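**Wrist cam only vs wrist + chest – 447 episodes, results**

**mpanicker_h**
Ran the Mellareck split again. Same policy, same 50 training tasks. Wrist only gets 62% on held-out pick tasks. Adding the chest view didnt move it much.

Wrist view, cables and wrapped stuff up close: 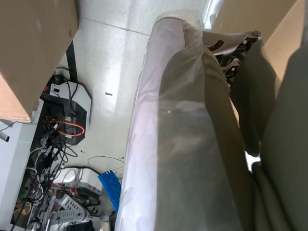 ### Reply – rarville_rat

62% on what clutter tho? Clear plastic wrecks our depth every time. If your eval is mostly plastic wrap then I dont buy "chest view is useless"

### Reply – mwong

Didn't say useless, he said didn't move it. But I agree w/ rat, split it by material first. Chest cam gets the whole rack, upper shelf and crates both. Wrist never sees that.
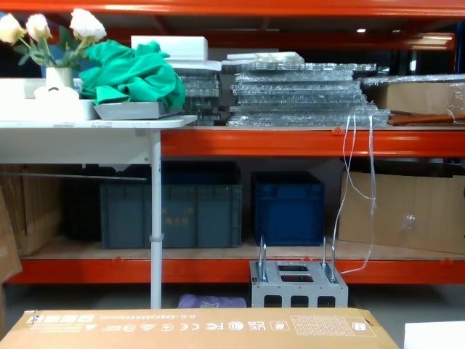 ### Reply – mpanicker_h

ok fair. Will split by material. Still think it's the fusion layer – we just concat, the Varghese way

### Reply – rarville_rat

concat is fine. Your data is small. We needed 667 episodes before teh second view did anything

### Reply – mwong

Different rig, different policy. Post the per-material numbers, then argue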